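The Drift Nobody Logged
How a loose finger cost a small robotics shop most of a season

The first bad day at Olthorpe did not look like a bad day. Demonstrations were being collected at the same pace as the week before, the upload queue was clearing overnight, and the dashboard was green. A trained policy had picked up a wooden spoon, carried it across a table and dropped it an inch short of the tray. It did the same on the next try, and the one after that.

An inch is a lot when the tray is only a little wider than the spoon. The people running the trial put it down to the new table, which was lower than the old one, and spent the afternoon shimming its legs. The spoon kept landing short.

Olthorpe is a contract shop in an old printing works. It collects manipulation data for companies that build household robots, and it trains small policies of its own to check that the data is any good. The collecting is done by hand. A worker holds a gripper with a camera mounted on it, squeezes a trigger to open and close the fingers, and goes through ordinary chores: putting cups on shelves, folding dishcloths, moving utensils from one side of a table to the other. The recordings are later used to teach a robot arm that carries the same kind of fingers.

That last part is where the trouble was. The software takes it on trust that the fingers in the recording and the fingers on the arm sit in the same place relative to the camera. Every distance is worked out from there. If a finger shifts on its mount, the recording still plays back fine, and a person watching it would see a normal chore done in a normal way. The numbers underneath are wrong.

The shop had 1,281 recorded demonstrations in the set by the time the spoon trials went bad. It had already delivered part of that set to a customer, Dramow, whose own engineers had started asking polite questions about grasp positions in October.

The search went in the wrong direction for a while. After the table legs came the camera lens, which was cleaned, then swapped. Then came the arm. The arm was sent through its full calibration twice and passed both times. Somebody retrained the policy with a different random seed, which took a night and a half and changed nothing worth writing down. The training code was rolled back to an older version and then rolled forward again.

The handheld grippers were checked too, but only in the way they had always been checked, by closing the fingers and seeing whether they met in the middle. They met. A finger that has rotated a couple of degrees on its screws will still meet the other one if you squeeze hard enough, as the plastic gives a little. The test had been written for an earlier metal version of the tool and had never been changed.

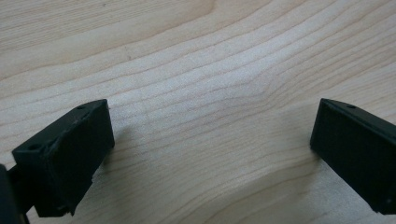 What the test missed shows up when the fingers are open. With no load on them, they sit where the screws hold them, and any slack between screw and hole is free to show itself. On one of the handheld units the slack was enough to see once you knew to look, and enough to feel if you took hold of the fingertip and rocked it. The screws had been driven straight into printed plastic. Over weeks of squeezing, the threads they had cut for themselves wore away. The screws were still there and still looked tight.

The fault turned up by accident. A worker on the evening shift complained that one unit clicked. The click had been there for some time and had been mentioned once before, in the chat channel where people also arrange lunch, and it had scrolled away. This time the unit went onto a bench and was taken apart. One finger came off with a half turn of the driver.

After that the work was mostly bookkeeping, and it was slow. Each recording carries the number of the unit that made it, so the suspect demonstrations could be pulled out. The harder matter was when the finger began to move. It had not gone all at once. The shop used a routine that records the open position at the start of each session and ran it back over the old files, looking for the point where the gap between the fingers began to wander. Roughly 400 demonstrations came out of the set. A smaller group near the borderline was kept but marked, and Dramow was given the choice of whether to use them.

Dramow was told the same day the count was finished. Its engineers had trained on the early delivery and had to train again. The two companies split the cost of the lost time, and neither would say how much that was. The contract was renewed, with a new page about tool inspection.

There is a safety side to this that got less attention inside the shop than the bad data did. A policy that believes the fingers are somewhere they are not will press down where it should stop. In the spoon trials this meant a short drop. In one later trial, run before the fault was found, the arm pushed the fingertips into the tabletop hard enough to trip the force limit and shut itself down. The limit did its job. The event was logged as a table height problem, in line with the thinking at the time, and the arm was restarted within minutes.

The rule now is that a force stop ends the session. The arm stays off until a second person has looked at the fingers, the mount and the log, and has signed for it. Some of the staff find this heavy-handed, and on days with a lot of stops very little gets done.

The fingers have changed as well. Olthorpe now buys its mounts from Lukáč, a small parts supplier that presses brass threaded inserts into the plastic so the screws have metal to bite on. A line of paint runs across each screw head and onto the finger, and a broken line means the screw has turned. Fingers are thrown out after 500 sessions whether they look worn or not.

The inspection at the start of a shift takes 2 minutes. The worker opens the fingers all the way over a bare surface, checks the paint, rocks each tip by hand, then closes on a steel gauge block and reads off the width. The old squeeze test is still on the sheet, last in the list.

Not every shop in the trade has gone this way. Leltimthorpe, which does similar work on a larger scale, leaves its fingers alone between services and corrects for movement in software – a printed marker on each finger lets the camera track where it is at every moment. Olthorpe looked at this and may still do it. The markers wear off, and they have to stay in view, which is awkward when the fingers are deep in a drawer or wrapped in a dishcloth.

The clicking unit was rebuilt with new mounts and went back into service. Complaints about tools now go into a form with the unit number at the top, and the form is read every morning before anything is switched on.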